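Storage and furniture notes: the shared workroom

The refit of the Zernow workroom is mostly finished, and the room has been in daily use since April. These notes cover what has changed and what still needs sorting out before the next stock check.

Shelving. The white metal unit on the side wall stays where it is. The perforated uprights let the shelves be reset without tools, and spacing is now at the user's discretion. Heavy items go on the lower shelves, boxed and with the printed label facing out. Powered equipment goes higher up, with its cables coiled and tied. Small jars should keep their lids on. Unlabelled boxes will be moved to the Soylu store after 14 days.

Table. The white table can be shifted, but please lift it at both ends – dragging has already marked the floor in two places. Drinks are allowed on it, at the back edge only.

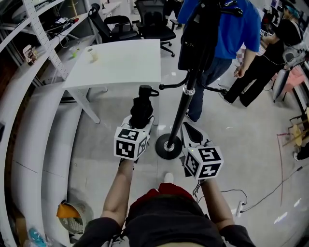 The workroom in use, with the table, office chairs and pole stand.

Chairs. The black mesh-backed chairs on wheels replace the old stacking ones. They belong behind the table when not occupied. Seat height is adjusted with the lever on the right; the tilt lock is on the left and should be released before anyone tries to recline.

Pole stand. The stand with the round weighted base is for bags and covers. Hang the load from the upper section and spread it over more than one arm. The limit is 6 kilograms in total. Carry the stand upright, by the pole, and leave a clear path to the shelving on one side.

Floor. The light grey finish shows scuffs from dark soles and wheels. A damp cloth removes most of them – solvent cleaners dull the surface and should not be used. Trailing cables need to be lifted clear before chairs are moved.

Still outstanding are a second shelving unit, quoted at roughly $500, and replacement feet for the table. Requests for shelf space go on the sheet inside the Soylu store door.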